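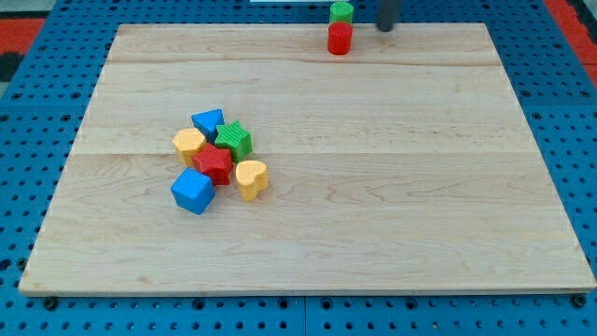
I have been on a bit of a maple kick lately and I'm blaming October. The evenings are finally long enough to get out to the shed after tea, the light comes in low under the roller door until nearly seven, and there's a smell you get when you take a sander to maple that I would happily wear as aftershave. It's a little bit sweet, a little bit like warm cereal. Pine smells like a cleaning product after that.

So this is going to be a long post about boards. Big ones, glued up from planks, pale as anything, and why I think everybody with a bench and a few clamps should make one at least once. If you came for the tomato seedlings, they're fine, they're coming up, I'll do them next time.

## Why maple

I started out on whatever I could get, mostly offcuts. Pallet wood, some old bed slats, a bit of Tassie oak from a skip (which was beautiful and which I ruined). All of it taught me something, but the first time I put a hand plane across a length of maple I just stood there grinning at the shaving. It's hard and it's close-grained, and it holds an edge so crisply that you have to knock the corners off before you hurt yourself.

And then there's the colour! People say pale timber is boring and I think those people have only seen it in a showroom. Get up close to a decent sized piece and there's so much going on: thin streaks running the length of it, grain lines you can only see when you tilt your head, little darker knots turning up where you didn't expect them. I love the small knots. I know the fussy advice is to cut around them and save the clear stuff for the top face, but a board without any marks looks like it came out of a printer. I leave mine in unless they're loose, and I check that by poking them hard with an awl and seeing who gives up first.

The other thing about a pale surface is what it does for whatever you put down on it. Anything with a strong colour just sings. A red thing on maple looks redder. A green thing looks like it's been freshly painted. I noticed it first with a couple of chunky coloured blocks, the sort of plain round shapes that belong in a toy box, and I must have shuffled them about for ten minutes like somebody dressing a shop window. Then I tried a lemon. Then I tried a mug. I recommend it as a way to waste part of an evening.

## The glue-up, or how I learned to slow down

A wide board is nearly always several narrower ones pretending. That used to bother me, I wanted the one giant slab, but a glued panel stays flatter, costs a lot less and can be made from lengths a normal person can lift. And when the joints are good they're so faint! Just a thin line crossing the surface that you'd miss if the light was wrong. I get a silly amount of pleasure out of running a fingernail across a seam and feeling nothing at all.

Getting there took me a while. My first big panel had a gap in it you could have posted a letter through. What changed everything was learning to plane the two mating edges together, clamped face to face in the vice like a closed book. If your plane is tilted a touch, both edges tilt by the same amount in opposite directions, and when you open them out again the errors cancel. I read that on an old forum and didn't believe a word of it, tried it anyway, and then went inside to tell everyone in the house, who were watching television.

My routine these days goes something like this:

- Stack the planks in the shed for a couple of weeks before touching them. Mine come wrapped from Gutham, the timber yard out past the roundabout, and they do shift about a bit once they've been let out.
- Lay them all out dry and swap them around until the streaks flow nicely from one to the next. Draw one big pencil triangle across the lot so you can't muddle the order later.
- Plane the edges in pairs, then stand one on top of the other and look for light.
- Glue, clamps above and below, and do them up a little at a time, working out from the middle.
- Walk away for 40 minutes, come back, and scrape the squeeze-out while it's rubbery. It peels off in long strips and it's the best part.
- Leave it alone overnight. Leave it. Alone.

That last one is the hardest. I've taken clamps off early on two separate occasions and both times I ended up with a very nice pair of half-boards.

I use Zinchenko clamps for the long ones, which I bought secondhand in a job lot from a fellow closing up his workshop. They're ugly and heavy, and I would run back into a burning building for them. The screws had been greased within an inch of their lives. There's still a smear of somebody else's glue on every single bar, and I've never cleaned it off, it feels like good luck.

## Sanding, with the radio on

I know sanding is the part everyone moans about. I love it. I put the mask on, I put the ear muffs on, I put the cricket on inside the ear muffs, and off we go. Start coarse enough to get the joints dead level and then work up through the grits. I stop at 200 or near enough for anything that's going to be used as a surface. You can go finer and it feels gorgeous, but maple gets so smooth it almost burnishes, and after that the oil sits on top sulking and won't go in.

One trick if you haven't tried it: scribble all over the board in soft pencil before every grit. Light squiggles, corner to corner. When the pencil's gone, you're done with that paper. I used to guess and I used to guess badly, and there'd always be one dull patch I only found once the finish was on.

Then the edges. I like a bevel along the front. A proper roundover is friendlier under the forearm, fair enough, but a small flat bevel catches the light and gives you a paler strip all the way along, and it shows off how thick the timber is. It's a few passes with a block plane set very fine, counting the strokes under your breath so both ends match. The shavings come off like curling ribbon.

## Putting it to work

A big plain board is one of the most useful things you can own and I hadn't understood that until I had one. I made the first to be a kneading board. It lasted one weekend in that job before it was a jigsaw puzzle table, and then a place to wrap parcels, and then the thing I laid over the tub when I was repotting the ferns. You lift it on, you've got a clean flat place to be, you lift it off.

Sitting one on top of another surface is where feet come in. I'm a convert. Little black rubber ones, screwed in near the corners, two minutes' work, and the board stays where you left it and gets some air underneath. Without them you'll find it creeping away from you when you lean in.

I'm also very, very fond of perforated panels at the moment, so stand by for more on that. I put up a wall of pegboard above the bench last winter (Fornico, the plastic sort, it wipes down) and I've been telling people about it ever since. I went for blue. I was going to be sensible and get grey, I had the grey in the trolley, and then I went back. Blue behind pale timber is such a good pairing. All those rows of dark holes, so tidy and regular, and then wood grain wandering about doing whatever it likes. If I ever redo the laundry I'm having the two of them together and a bit of bright red somewhere as a treat.

The panels butt up against one another and you get a thin line where they meet. I spent ages trying to hide that before deciding I didn't mind. Pretty much the same thing I said about the glue lines, now I think of it.

## Finish, and a few mistakes

Oil, for me. I've tried the hard stuff and it looks lovely on day one, and then you put one scratch in it and the scratch is all you see. Oil you can just do again. Wipe it on thick, wait 20 minutes, wipe off everything that's still sitting there, and hang the rags out flat over the fence so they don't heat up in a pile. Please do that last bit. Oily rags scrunched in a bin can catch fire by themselves.

Do both faces. I cannot say this loudly enough. On my second board I did the top beautifully and ignored the underside, and inside a month it had cupped like a potato chip. I had it upside down on the lawn with bricks on it. It came back, mostly, and lives under the printer now.

Other things I've got wrong, in no order at all: drilled for feet straight through the top. Sanded off my pencil triangle and then glued the planks in the wrong order. Made one too wide for the door of the cupboard it was meant to live in. Left a wet terracotta pot on bare maple and got a ring that took a whole afternoon to shift.

## What's next

There's a stack of planks from Gutham still acclimatising along the back wall and I've promised myself a longer board, one that'll go right across the sawhorses for Christmas lunch overflow. I'm tempted to run a strip of something dark down the middle. Then again I look at the pale stuff sitting there with its streaks and its funny little knots and I think, no, leave it be.

Caller, the hardware shop near the station, has started carrying the good abrasive discs in small packs, by the way, for anyone local who's sick of buying a carton. Third aisle, down low, behind the paint rollers.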